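The crate comes back

Most of the vegetables sold in the town of Asov still arrive in cardboard. The boxes are used once, flattened and baled, and the grower pays for new ones the next morning. Vastier, a growers' co-operative with 17 member farms, gave that up three years ago and moved to returnable plastic crates.

The system is simple. A farm fills its crates by six in the morning, a lorry takes them to the shops, and the empties ride back on the same run. Each crate carries a deposit, charged to the shop and credited on return. In the first summer more than 20 per cent went missing, mostly into back yards and garages. Raising the deposit brought most of them home by June. 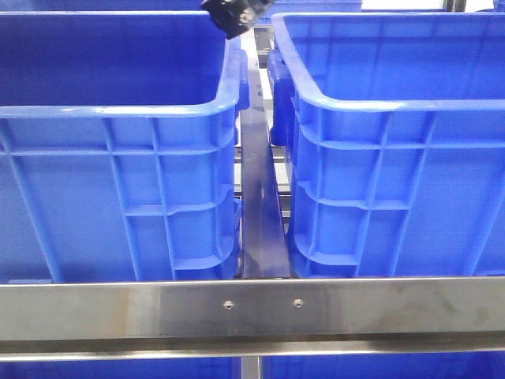
Empty blue crates, side by side.

Washing is the main cost. Vastier pays a depot at Skakari to do it, and the farms further out complain about the distance. Lettuce growers want every crate washed after each trip. Potato growers would be happy with a brush.

Shops have had their own grumbles. Cardboard could be put out with the recycling, while crates need floor space until the lorry calls. The grocer's on Zeleke Street now keeps its empties under the stairs and has asked for a second collection in the afternoon.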